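Mokineck snack swap is back, and this time it's by post

Mar 24, 2021
By Kenna Moffat

I've been banging on about the Mokineck snack swap for years to anyone who'll listen, so you can imagine how pleased I was to hear it's coming back in May. The hall on Strachan Road still can't take a crowd, so the whole thing is going out by post instead - little parcels through the door, full of things you'd never have picked up yourself.
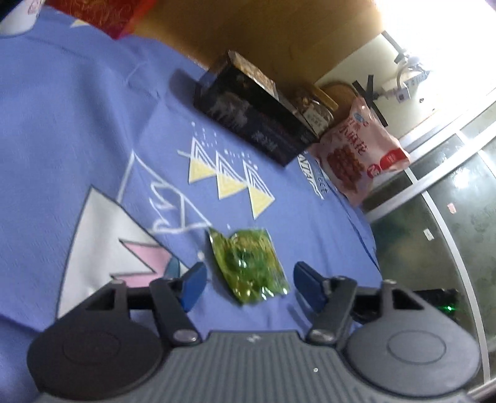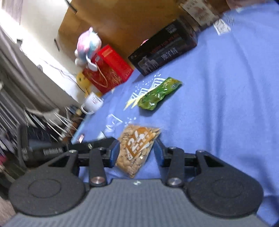 Small packets on the blue cloth, one green and crinkly, the other clear so you can see what's inside.

How it works this year

You put your name down, you get matched with somebody else in the area, and you each send the other a box of nibbles. The sign-up sheet opened last week and 84 people were on it by the time I got round to adding mine (I'd been meaning to do it all morning and then the dog needed out).

Effie Drummond is doing the matching again. She tells me she tries to pair people who live at opposite ends of the town, so you're not just swapping crisps with your next-door neighbour. "Last time I was given three kinds of seaweed and I'd never have bought one of them," she told me on the phone. "I've had it on my rice ever since."

It costs £12 to join, and that covers your box, the padding and second-class postage. What goes in the box is up to you, but there are a few rules. Everything has to be sealed and in date, nothing that needs a fridge, and please no glass jars. I once got a parcel that was mostly chutney and cardboard, and my hall carpet has never been the same.

If you've got an allergy, say so on the form. Nut-free boxes are being matched separately, and Innes Semple is checking that list himself.

Where the money goes

Anything left over goes to the kitchen fund at the hall. The last swap and the raffle between them brought in £1,160, and that paid for most of the new cooker. This time they're after a proper dishwasher, and having stood at that sink with my sleeves rolled up more often than I'd like, I'm all for it!

Sorcha Kinnear at Bruvero, the deli by the station, is putting up a hamper for the raffle. I had a nosy at it when I was in for bread and there's a very good-looking fruit loaf in there, so I've bought five tickets.

Forms are on the counter at Bruvero or you can ring Effie and she'll fill one in for you. Boxes need to be posted in the first week of May. Mine's half packed already - I just have to stop eating the ginger biscuits out of it.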